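Trernix Support » Film Club Quiz » Ticket: answers marked wrong in the September movie trivia round

Status: Resolved
Product: Trernix quiz module
Opened by: Keyvan Sadeghi
Assigned to: Naheed Rana

Problem as reported

Players in the Vallus film club round enter a correct answer and get no credit. It affects typed answers only. Multiple choice questions score normally. Four questions are involved, all of them asking for a character's surname or a composer's name. The leaderboard shows a top score of 92 where the host's paper count gives 96.

Steps to reproduce

Open the round as a player. Go to the question on the villain's surname in the heist picture. Type Chávez with the accent. The answer is rejected. Type Chavez without the accent. The answer is accepted. Repeat on the Fleltar mobile page and the result is reversed.
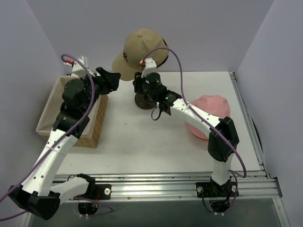

Vallus, Wed 17 March

Log picked up by N. Rana. Reproduced on the desktop page at the first attempt. The answer key was exported from a spreadsheet and loaded through the bulk import screen. Accented letters in the key are stored as a single character. The mobile page sends them as a plain letter plus a separate accent mark. The comparison step treats the two as different strings.

Tried first: cleared the round cache and republished. No change.

Tried second: switched on "ignore case and punctuation" in the round settings. This fixed an unrelated miss on a title with a colon in it. The surname question still failed on mobile.

Tried third: re-entered the key for the surname question by hand. Desktop now accepts the accented form. Mobile does not.

Reply from K. Sadeghi

Can confirm the colon title now scores. The composer question fails for anyone who types the full name, and that one has no accent in it. Is it the same fault?

Reply from N. Rana

Separate cause. The key for the composer question has a trailing space after the last name, carried over from the spreadsheet. Removed.

Fix applied

Text matching for this round now converts both the key and the player's answer to one form before comparing. Accented and unaccented spellings are both accepted. Leading and trailing spaces are dropped on import. Scores were recalculated from the saved answers, and players do not need to replay. Top score now reads 96.

Open item: printed certificates already issued keep the old score. To replace them, go to Round, Results, Reissue.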